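Pre-Purchase Inspection Checklist: Two-Armed Humanoid for Laundry Handling
Vetdale site, second visit
13th November

Purpose: to decide whether the unit goes into the January equipment budget, and with which extras. Items are marked OK, FIX, ASK or HOLD. HOLD means no order is placed until the item is closed. Comments are for purchasing and for whoever does the floor plan.

Section 1. Paperwork before the visit

1.1 Quote received and in date. OK
Velton quoted the base unit, two hands and the charger as separate lines. Shipping is a fourth line and has no figure in it yet.

1.2 Manual supplied in English. OK
Printed copy and a file. The chapter on hand maintenance is four pages and refers to a parts list that was not in the pack.

1.3 Parts list with prices. ASK
Asked for twice. We need prices for fingers, wrist straps and cable sets at least. Without these the yearly running cost is a guess.

1.4 Warranty terms. HOLD
The draft covers the arms and legs but says "end effectors by agreement." The hands are the part most likely to wear in our work. We want them named in the warranty with the same term as the arms.

1.5 Insurance notified. OK
Our insurer wants a copy of this checklist and the final floor plan. No change to the premium until the unit is on site.

Section 2. Hands, wrists and forearms

2.1 Fingers free of cracks, chips and loose joints. OK
Checked with power off, each finger moved by hand through its range. No play that we could feel.

2.2 Wrist straps seated and closed. OK
Ask Velton whether the straps are a wear part. If so, add a spare pair to the first order.

2.3 Cables secured along the forearm. FIX
Thin cable hangs free below the wrist. For sheets and anything with ties or drawstrings this is a snag point. We want it clipped down or sleeved before delivery. Velton says a sleeve kit exists. It is not on the quote.

2.4 Shell screws tight. OK
Spot check only. A full check should go in the acceptance test.

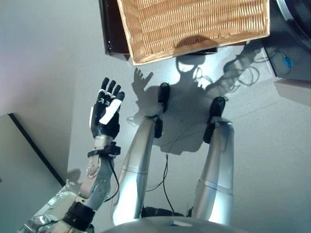
2.5 Slack cable on the floor. FIX
Same comment as last time. Cable must not lie where the unit or a person could catch it. Options are an overhead drop or a floor cover. The overhead drop costs more and needs a fixing in the ceiling, so the landlord has to agree. Purchasing to get a price for both.

2.6 Connectors labeled at both ends. ASK
Color alone is not enough for our staff. Printed tags at both ends, please. This is cheap and can be done by us if Velton will send a wiring sheet.

2.7 Emergency stop within reach from both sides. HOLD
One stop button is included. The floor plan needs two, one by the door and one at the folding table. Price of the second button and its wiring to be added to the quote.

Section 3. Floor and layout

3.1 Floor level and clean. OK
Smooth light floor, easy to sweep. Mop schedule will need to move to a time when the unit is parked.

3.2 Marked keep-out area. FIX
Tape is fine for the trial. For the permanent setup, budget for painted lines. Estudton quoted for painting as part of the room work, and it makes sense to do it in one go.

3.3 Shadows on the work area. ASK
Bright light from overhead throws the unit's own shadow onto the floor and toward the basket. We do not know if this matters to its cameras. Velton to answer in writing. If a second light is needed, it comes out of the room budget and should be fitted before the painting.

3.4 Basket type agreed. ASK
Wicker is light and cheap but it sheds and it can catch on knit fabric. We would like a smooth-sided basket tested before we buy a stock of them. Keep the size the same so the reach settings can stay as they are.

3.5 Loose packaging removed before power-up. FIX
Bags and wrapping go in the bin before the unit is switched on. Add this as the first line of the daily start card.

3.6 Power outlets. OK
The charger needs an outlet of its own. One is free on the far wall. Do not run it from the same strip as the washer.

Section 4. Washer and loading task

4.1 Door opens fully and stays open. OK
Front loader, standard swing. The keep-out area has to include the full swing of the door.

4.2 Door seal undamaged. OK
Seal to be checked weekly once the unit is in use. A hand that presses on the rubber all day will find any weak spot. Budget for one replacement seal in the first year.

4.3 Drum free of burrs and small items. OK
Run a cloth round the inside before the first load of the day.

4.4 Reach to washer and basket without moving the base. OK
Basket position should be marked on the floor. A few inches too far forward and the arm works close to the door.

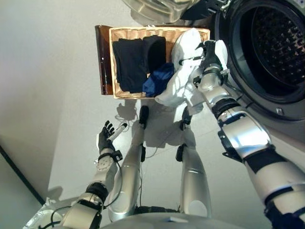 4.5 Mixed load handling. ASK
The trial should use what we really wash: dark work clothes, white cloths, and colored cloths, folded and crumpled. Velton's own test sheet lists towels only. We have asked for our list to be used for the acceptance test, with a pass mark written into the order.

4.6 Grip on thin fabric. ASK
Cloth draped over a hand can get in between the fingers and the cable. See 2.3. Once the sleeve kit is fitted, repeat this item with thin fabric, then again with something heavy.

4.7 Items held in the other hand. FIX
The hand that is not loading should be empty during a load cycle. Anything small it is holding could end up in the drum. Pens and markers are a known problem in our laundry already. Add a line to the start card.

4.8 Washer controls. HOLD
The quote covers loading and unloading. It does not say who presses start. If staff do it, we need to plan for a person at every cycle, and the labor saving in the proposal is too high. Velton to state this clearly.

Section 5. Costs not in the quote

5.1 Sleeve kit for both forearms. Price requested.

5.2 Second emergency stop with wiring. Price requested.

5.3 Overhead cable drop. Allow 591 for the bracket and fitting, subject to the landlord.

5.4 Room work by Estudton, painting and one outlet cover. Allow 4000. This was the upper end of their range and includes moving the shelving.

5.5 Staff training. Velton includes one session. We have 11 people who would work near the unit across all shifts, so one session will not reach everyone. Ask for a second session or a recording we can keep.

5.6 Spare hand. Recommended by us, not by Velton. If a hand has to go back for repair, the unit is idle until it returns. Ask for a loan hand as part of the warranty first, and buy a spare only if they refuse.

5.7 Software fees. ASK
The first year is included. The renewal price is not given. We need it in writing for at least two further years.

Section 6. Result

Approved for the January budget as a provisional line. No order to be placed while 1.4, 2.7 and 4.8 are on HOLD.

FIX items 2.3 and 2.5 must be closed before delivery. 3.2, 3.5 and 4.7 are ours and can be closed in the week the room work is done.

ASK items go to Velton in one email with the numbers from this sheet. Replies should be filed against the same numbers.

Next inspection: after the sleeve kit is fitted, same room, same washer. Bring the smooth-sided basket and a bag of thin cloths.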